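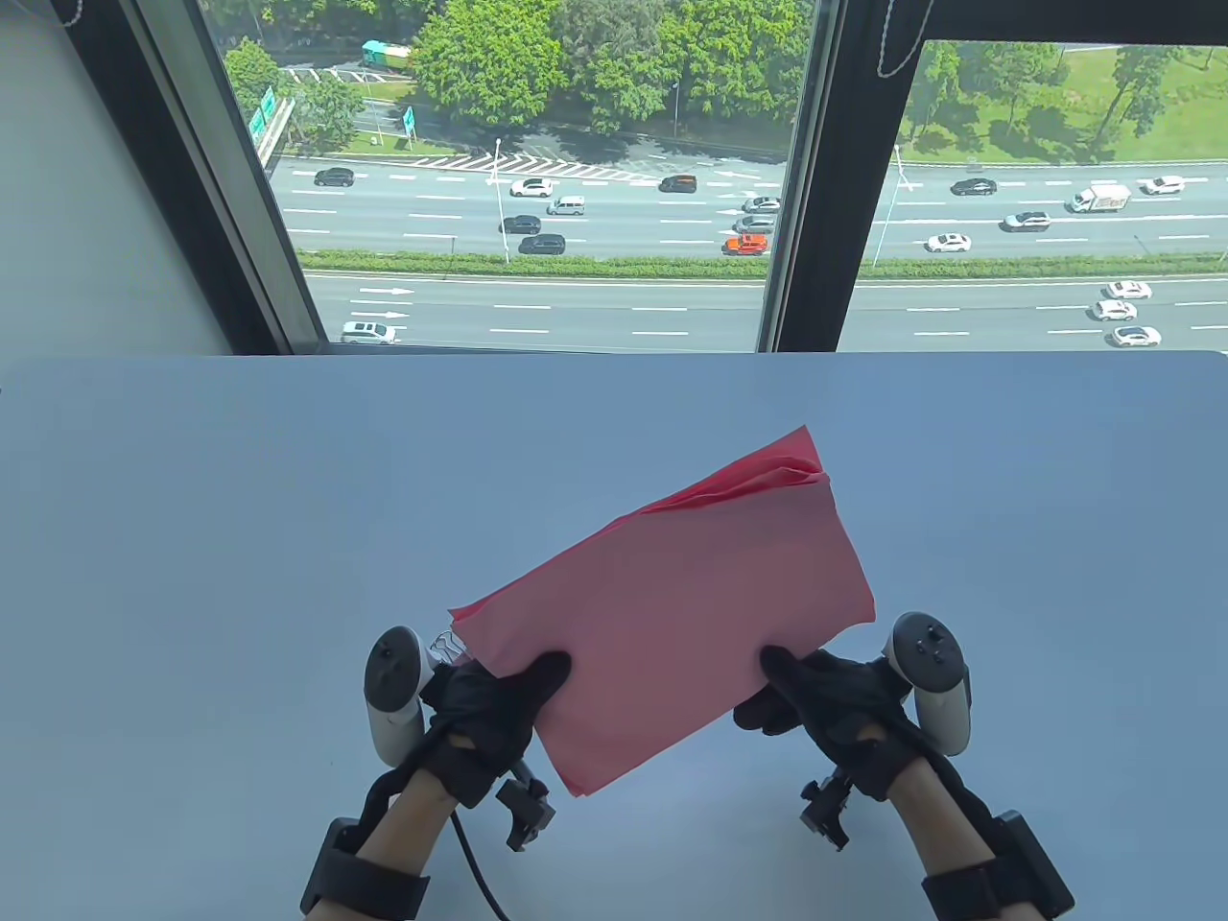
Foro de Estadística Penitenciaria > Metodología > Ocupación y capacidad

Tema: Denominador de la tasa de ocupación en Jemimon

celda_vacia
Estoy montando una serie mensual de ocupación para los centros de la región de Kinico y el de Jemimon no me cuadra. El boletín regional le asigna 400 plazas. La ficha del propio centro habla de plazas operativas y excluye un módulo de 60 que lleva cerrado desde marzo por obras. Con el mismo numerador, un documento da un centro holgado y el otro un centro por encima de su capacidad. ¿Qué denominador estáis usando?

tabla_cruzada
Plazas operativas, siempre. La tasa mide presión sobre el espacio disponible, y un módulo en obras no aloja a nadie. Para Jemimon, 340.

rmedia
Discrepo. Si cambias el denominador cada vez que se cierra un módulo, la serie deja de ser comparable. Un salto de la tasa puede deberse a más internos o a menos camas, y el lector no puede separar ambos efectos. Yo mantengo la capacidad de diseño y marco el mes con una nota.

tabla_cruzada
La nota se pierde en cuanto alguien copia la tabla. Lo he visto con Esposito: se citó la tasa sobre diseño en un informe de condiciones de vida y la conclusión fue que no había hacinamiento, con dos módulos clausurados.

rmedia
Eso es un problema de quien cita. También he visto lo contrario: centros que declaran operativas las plazas que les conviene. Se añade una litera a una celda individual y la capacidad operativa sube sin que haya cambiado un solo metro cuadrado.

celda_vacia
En Jemimon pasa algo de eso. El módulo de ingresos figura con 10 celdas en la ficha y con 11 en el boletín. Supongo que la diferencia es la de observación, pero no lo pone en ninguna parte.

Hurk_datos
Trabajo con los ficheros de Hurkden y allí las celdas de observación, enfermería y aislamiento se excluyen de la capacidad, pero los internos que están en ellas sí entran en el recuento. La tasa sale inflada por construcción. Comprobad que numerador y denominador tienen el mismo perímetro antes de discutir cuál de los dos denominadores es mejor.

celda_vacia
Revisado. En el boletín el recuento es de internos presentes a las 8:00, enfermería incluida. En la ficha no se indica la hora ni si cuentan las salidas a juzgado.

rmedia
Entonces la ficha no sirve como fuente del numerador. Población del boletín para todos los centros, sin mezclar.

tabla_cruzada
En eso estamos de acuerdo. En el denominador, no.

preventivo_no
¿Y publicar las dos columnas? Capacidad de diseño, capacidad operativa, población y las dos tasas. Es lo que hago yo con los centros de mujeres. Ocupa más, pero el que quiera recalcular puede hacerlo.

rmedia
Me parece aceptable si la capacidad operativa lleva la fecha de la última revisión. Sin ella no sé si el dato es del mes o arrastrado del anterior.

celda_vacia
Iré por ahí. Me falta la operativa de Esposito antes de enero; el boletín solo la recoge a partir de ese mes. ¿Alguien tiene los anteriores?

Hurk_datos
Yo tengo desde octubre, en hojas escaneadas. Te escribo por privado.

tabla_cruzada
No interpoles los meses que falten. Déjalos en blanco.

celda_vacia
En blanco quedan.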